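Housing and Community Life | Interviews
February
By the Istelton Tenancy Advice Office

Leaving well: a conversation on the end of a tenancy

The Istelton Tenancy Advice Office handled 154 enquiries last year from tenants who were preparing to leave a rented home. Most concerned deposits. A smaller number concerned belongings, damage and the return of keys. Demyd Kostiuk has been the office's senior adviser for seven years, and before that he worked in lettings administration at Ledesma. He agreed to speak to this bulletin about the final month of a tenancy and the disputes that arise from it.

Mr Kostiuk began with the matter of notice. "The date on which notice is given decides almost everything that follows," he said. "I would ask every tenant to write it down, and to keep a copy of the letter or message in which it was given. We see people who told the landlord in the hallway and believed that was enough. It may be remembered differently later."

Asked how early packing should start, he was reluctant to set a rule. A single room can be cleared in a weekend, he noted, while a family home may need the whole of the notice period. What he does recommend is that tenants begin with one room and finish it before starting the next. Bedrooms are often the best choice, in his view, because the bed provides a clean surface on which to sort small items.

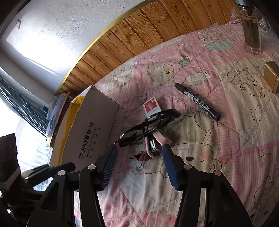 "People underestimate small things," Mr Kostiuk said. "The wardrobe is no trouble. It is the drawer beside the bed that takes an evening." He advises tenants to separate what belongs to them from what was supplied with the property, and to consult the inventory before anything is put in a box. Chargers, spare keys and instruction booklets are the items most often taken by mistake. Landlords are entitled to ask for their return, and a claim for a missing key can cost more than the tenant expects.

The inventory occupied much of our discussion. Mr Kostiuk described it as the most important paper in any tenancy and the one least often read. At Delum, a development of small flats where the office holds a monthly advice session, he found that few residents could say where their copy was kept. "They had signed it on the first day, in good faith, with the removal van waiting outside. By the time they came to us it could not be found." The office now encourages new tenants to photograph each page and send it to themselves by email.

He was asked whether photographs of the property itself carry any weight. He replied that they do, provided they were taken at a sensible time and can be matched to a room. A set taken on the day of arrival and another on the day of departure will usually settle an argument over marks on a wall. Photographs taken halfway through a tenancy are of less use, though they may support a complaint about repairs.

On cleaning, Mr Kostiuk was firm. The property should be returned in the condition in which it was received, allowing for fair wear. A tenant is not required to improve it. He recalled a case in which a couple had been asked to pay for an oven that was already marked on the inventory as stained. The claim was withdrawn after a single letter. "I do not suggest bad intention on the part of the agent," he added. "The agent had not read the inventory either."

The conversation turned to the practical side of moving. The office lends out a packing kit, kept at the front desk and available for 25 days at a time. It was introduced following a suggestion by Jonano, the local furniture reuse project, whose drivers had reported collecting boxes that fell open on the stairs. Borrowers are asked to seal the bottom of every box with two strips of tape, to write the name of the room on the side and on the top, and to keep heavy items to the smaller boxes.
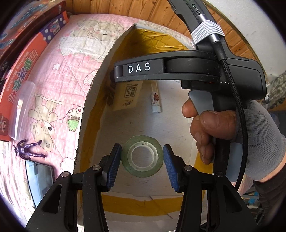
Adhesive tape in an open cardboard box.

Mr Kostiuk stressed that the kit is open to all residents, whether or not they have sought advice. "There was some feeling at first that it should be kept for those in difficulty. I argued against that. Moving house is a difficulty for most people, and the forms required to prove hardship would have cost us more than the tape."

He spoke at greater length about tenants who leave in a hurry. Some have received an offer of work elsewhere, and others are leaving a shared household that has broken down. In these cases belongings are frequently left behind, and the landlord may not simply dispose of them. A reasonable attempt must be made to contact the former tenant and to give a date for collection. The office has a standard letter for this purpose, which landlords may also request.

In closing, Mr Kostiuk was asked what single change he would wish to see. He answered that the final inspection should take place with both parties present. At present many tenants post their keys through a letterbox and hear nothing until a deduction is proposed. "If two people stand in a room together, they will generally agree on what they see," he said. "It takes half an hour. The disputes we deal with can take months."

Advice sessions are held at the Istelton office each morning from 9.30. No appointment is needed for general enquiries.

Comments (3)

Marsh Lane tenant
We asked for a joint inspection and the agent said it was not their policy. Can they refuse?

R. P.
Borrowed the kit in the autumn. Very useful, but please put a marker pen in it.

Delum resident
Is the monthly session still in the ground floor room? The notice has been taken down.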